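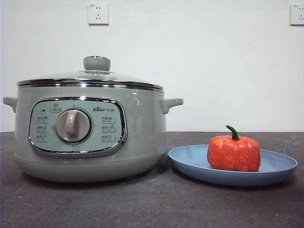

# Countertop Handling Practice: Gallery

This page belongs to the countertop handling rules kept at the Zeltgate test kitchen. The rules apply to any arm working on a surface shared with household cookware. Revision 2 took effect in April and replaces the earlier Foltach sheet. Section numbers refer to the printed copy.

## Before the arm is enabled

Section 1 covers the layout. Appliances stay where the layout sheet puts them for the whole session, and a move of any kind means a new sheet. Cords are routed behind the work area. Glass items are entered on the sheet by position and height, as depth sensing on clear surfaces is treated as unreliable under these rules.

The operator checks the stop button first, then the fingers. A finger with a loose pad or a raised edge is taken out of service. Scuffing alone is recorded and left to the next inspection.

Arm speed is limited to 50 mm/s inside the handling zone. The zone extends 45 mm beyond the rim of the target dish. Outside it, the limit on the layout sheet applies.

## Approach over a dish

Section 3.4 covers approach from above. The fingers open fully before they descend, and they stay clear of the item until the close command is given. An item in a dish is gripped by its body. Stems, tabs and other thin features are excluded as grip points.

Fingers open, on either side of a light blue bowl, with no contact on the orange pumpkin. The clear glass jar close by on the upper left is the kind of neighbor covered by 3.6, which requires the approach path to favor the open side.

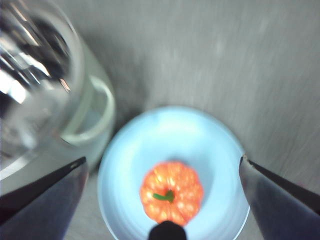
**Does the speed limit still apply when the gripper is empty?**

The limit applies whenever any part of the gripper is inside the handling zone, loaded or empty. An empty gripper can still strike a dish or push it into its neighbor.

## After contact

If a dish shifts during the grip, the arm holds position and the operator decides whether to release. Automatic retries are disabled in the handling zone. The Vusel controller ships with retries on, so the setting has to be checked after every update.

A contact with glass ends the run, even if no damage is found. The item is removed by hand with the arm disabled. The surface is then wiped and checked under a side light before work resumes.

## Records

Each run gets one line in the log: layout sheet number, operator, speed setting, result. Stopped runs are logged the same way as finished ones. In the last review, 98 percent of entries were complete; the missing field was nearly always the speed setting.

Rules text: Morena Fiore. Layout sheets and finger inspection: Fouad Gaber. Requests for changes go to the Gatti bench, with the section number in the subject line.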